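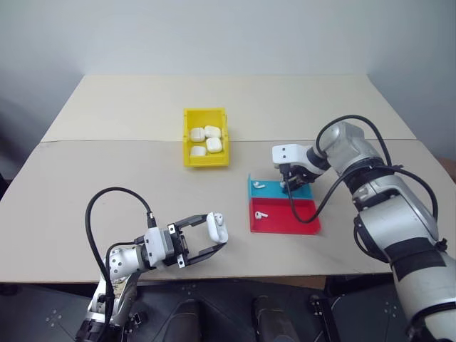

双臂装配类的学生项目，示教数据应该由一个人采，还是几个人轮流采？

先由一个人采完第一批，跑通训练流程以后再让其他人加入。每个人的抓取高度和停顿习惯不同，一开始就混在一起，出了问题很难判断原因在数据还是在参数。

首页 版块 社团与竞赛 双臂操作 搜索 登录

主题：Mellus 杯耳机装盒任务，左右手配合总是对不上

eslow_队长
我们是 Eslow 社的，今年报 Mellus 杯的装盒项目。任务是左臂从黄色料盒里取充电盒，右臂从托盘里夹耳机，然后放进盒里。目前采了239条示教，单独看每只手都还行，合在一起就不行。左臂把盒子夹起来举到黄盒前面，右臂这时应该已经夹好耳机等着，但经常还停在青色托盘上方找位置。左臂等久了，策略就开始来回抖。
训练用的是 Clovinex 的默认配置，只改了批大小。想问一下各位是怎么处理两臂时序的。

焊台旁边
示教的时候两只手是同时动的，还是一先一后？

eslow_队长
同时动。两只主手由同一个人操作，Aranka Gulyás 采了大部分，后面一小部分是我采的。

焊台旁边
那你看看自己采的那部分，右手下夹爪之前停多久。我猜你比她停得长。两种节奏混在一起，模型学到的就是一会儿等一会儿不等。

滑轨不直
我不同意楼上。节奏差一点模型能消化，去年我们队三个人混采也训出来了。他的问题是任务本身排得不合理。耳机那么小，右手夹取的时间本来就不稳定，左手没必要那么早举起来。先让右手夹稳，左手再去拿盒子，时序就没什么好配合的了。

焊台旁边
这样单件时间要多出一截，Mellus 杯是限时的。

滑轨不直
限时也要先能装进去。一个都装不进去，快有什么用。

Hegyi_A
翻了一下今年的规则，装盒项目单轮限时60秒，装对一只耳机就有分，盒盖合上另外加分。串行做时间够不够，要看你们的臂速设到多少。
另外问一句，盒子是竖着夹的吗？从照片看左边夹爪是横着伸过去的，盒子立在指尖上。我们队以前这样夹过，开盖的时候盒子会在指间转。

eslow_队长
是竖着夹的。转的情况我们也有，盖子顶一下就歪。试过加大夹持力，盒面太光滑，效果不明显。

Hegyi_A
指尖内侧贴一层薄硅胶片，厚度别超过一毫米，太厚了会影响从料盒里取件。料盒里盒子挨得紧，指头插不进去的话，取件时会把旁边的带起来。

扭矩扳手19
我觉得夹着开盖这个方案就该换。把盒子放到桌面上，左手压住，右手开盖，比悬空稳得多。贴硅胶是治标。

Hegyi_A
放桌上也有问题，盒底是圆的，压不正照样滚。各队做法不一样，看哪种先调出来。

滑轨不直
同意放桌上。桌面垫块薄橡胶就不滚了。规则里有没有写不许加垫子？

Hegyi_A
规则写的是不许用带定位槽的夹具，平的垫子没有提。建议发邮件问组委会，别到了现场再争。

eslow_队长
好，邮件我来发。
回到数据上。刚才把示教按操作者分开看了，右手在托盘上方的停顿，我确实比 Aranka 长，大约多一倍。焊台旁边说的有道理。准备先把我那部分拿掉，重新训一版。

焊台旁边
拿掉之后不要急着补，先看基线。

滑轨不直
可以试，我仍然认为主要是任务顺序的问题。两个实验都跑一下，别同时改。

orla_e
插一个托盘的问题。你们耳机有的放在青色托盘，有的放在红色托盘，是区分左右耳吗？

eslow_队长
不区分。两个托盘拼在一起是为了让起始位置分散一点，比赛时耳机的位置是裁判随机放的。

orla_e
那要看一下红托盘的样本够不够。我们以前也是两个托盘，靠近身前那个采得少，夹爪一过去就偏。还有耳机柄的朝向，不要每次摆成一样的。

eslow_队长
红托盘的确实少，朝向也没有专门打乱过，多半是随手放的。记下了。

扭矩扳手19
线也整理一下。右臂上面那几根黑线都垂到托盘边上了，碰到耳机位置就变了，也会挡相机。

eslow_队长
之前扎过一次，腕部转到头会拽住，又拆了。打算改成沿前臂固定，肘部留出余量。

eslow_队长
更新一下结果。
去掉我的数据以后，左臂等待时的抖动少了很多。同一批起始位置各测21次，旧模型装进去4次，新模型9次。
顺序改成右手先夹稳、左手再取盒的版本也测了，用的是另外新采的一小批数据，21次里装进去11次，但有好几次超时。
硅胶片已经贴上，盒子还会转，幅度小一些。放桌面的方案等组委会回信再试。

滑轨不直
11比9，顺序还是有用的。

焊台旁边
超时的不算分，你把超时的扣掉再比。而且他那批是新采的，数据也变了，这两个数不能直接放在一起看。

滑轨不直
数据不同这点我认。扣掉超时是多少？

eslow_队长
扣掉以后是8次。臂速还没有调，现在两个版本用的都是默认速度。

Hegyi_A
先调臂速再比吧。Clovinex 默认的速度上限偏低，配置文件里左右臂要分别改，只改一边的话另一边不会跟着变。

eslow_队长
明白，周末改完再测一轮，结果还发在这个帖子里。

最后更新：8月5日 星期一
联系版主 | 版权归发帖人所有，转载请注明出处 | 返回顶部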